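Progress report – simulated demonstration collection, October period
Prepared for Howard Greenwood, Olteo
October 4, 2025

Howard – shorter than last time, sorry, we are in the middle of a run and I wanted this with you before the budget call. Numbers first, then what went wrong, then what we want to do with the rest of the money.

Where we are

Recorded so far: 878 episodes, all simulated, all teleoperated by our own people. Of those, 154 still need review. Another 89 have been reviewed and rejected and will be redone. The rest are in the accepted set and went over to Plusis for the training side. They have confirmed the files open and the joint readings line up with the video, which was the thing that bit us in the first batch.

Rejects mostly fall into two piles. First pile, the operator fumbled, put the object down somewhere silly and carried on as if fine. Second pile, the recording itself is bad – dropped frames, or the label says one task and the arms are doing another. Second pile is smaller than it was. Not zero.

Also a handful rejected for being too slow. We argued about those. A slow episode is still a correct episode, but Plusis found the trained policy picks up the hesitation and sort of hovers over things before it commits. So there is now a time limit per task and operators see a clock.

Operators

Three trained, a fourth half way through. Training takes longer than I wrote in the proposal. I put two days, the truth is closer to five before somebody's episodes get accepted at a useful rate. The controls are not hard, it's judging depth through the camera views that people struggle with. What helps: letting them drive with no task at all for the first morning, just pick things up and drop them. We started doing that with the third operator and her accept rate was better right from the first batch.

Shifts are now capped at two hours on the controllers. After that quality drops and you can see it in the reject column. I know this makes the hourly cost look worse on the sheet, the cost per accepted episode is what matters and that came down.

Rooms and layouts

The Boltberg set of rooms is in use since the last report. Different walls, floors, furniture, and the layouts get changed between sessions so the policy can't simply memorize one background. Some of the rooms are frankly ugly. Fine for our purposes. The odd textures are cheap variation and Plusis asked for more of it, not less.

One open issue with lighting. In a few rooms the light setting resets when the layout is swapped, so a run of episodes comes out with identical light even though the sheet says varied. We caught it on review. I've asked for a check that writes the actual setting into each episode file instead of what was requested. Should be in next week.

Long thin objects remain the hardest category. Grasp one near the end and the rest swings, or the contact physics does something jumpy and the episode is useless. We lowered the gripper closing speed, which helped, and we're trying a smaller physics step for those tasks only. It makes the simulation run slower, so I don't want it on for everything.

Cameras

Views from the gripper are recorded along with a view over the robot body with both arms in it. Operators would like to switch one of the gripper views off, they say it distracts. I said no for now. Plusis trained once without it on a small subset and close-up placement got noticably worse.

Tilt stays in. You asked about this in August, whether it would not be simpler to have everything level. It would be simpler to look at, yes. But the camera mounting on the real robots will never match the simulated one exactly and we want the policy to put up with that.

From the same session, gripper open over the yellow grid, and both arms with the rod at the left gripper:
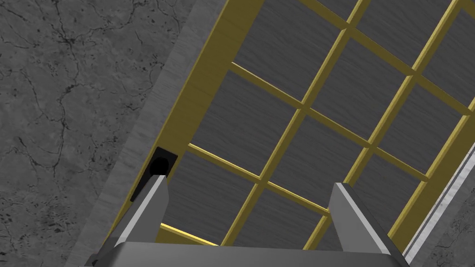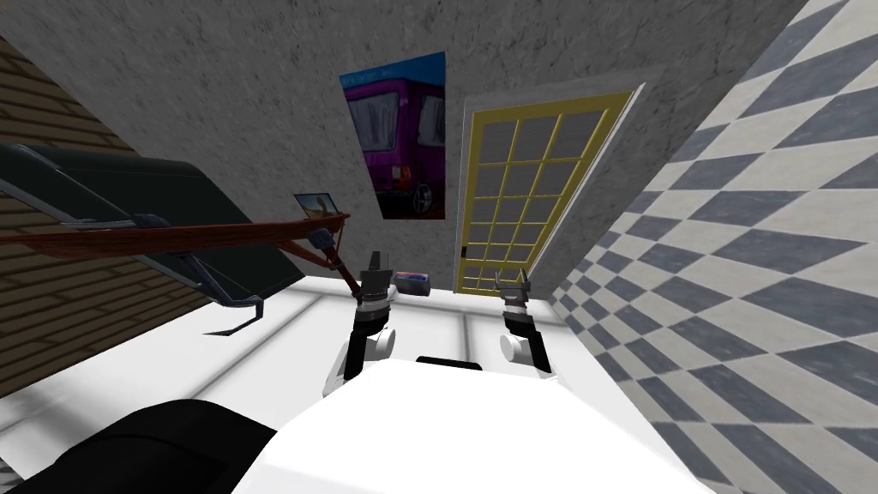

Money and time

Spend is on plan for people, under plan for compute, over plan for storage. Storage is over because we keep the rejected episodes as well. I would like to go on keeping them. Issahaku's group have asked wether they could use the failed grasps to train a success detector, and if that works it would take a good part of the manual review off our hands. No cost to Olteo apart from the disks. Need a yes or no from you on this one please.

Manual review is the bottleneck at present. One reviewer can't keep up with three operators. Options as I see them – move one operator to review two days a week, or pay for a part-time reviewer out of the compute underspend. I prefer the second. Moving an operator costs us episodes and they don't enjoy it.

Next

Clear the review backlog. That comes before any new recording, even if the headline count stands still for a bit.

Redo the rejects, starting with the mislabeled ones as they're quick.

Record 124 new two-arm episodes, the kind where one gripper holds and the other works. We're thin there and the first policy shows it, it basically does everything with the left arm and leaves the right one idle.

Write up the operator instructions properly. Currently they are a shared page with comments all over it, half of them contradicting the other half. I keep promising this and will do it before the fourth operator starts on her own.

Plusis expect to retrain once the two-arm set is in. I'll forward their results as they come, no need to wait for my next report. If you want to sit in on a session let me know a day ahead and I'll get you a login for the viewer. The budget sheet follows separately, the storage line in it is still last month's so ignore that row until I fix it.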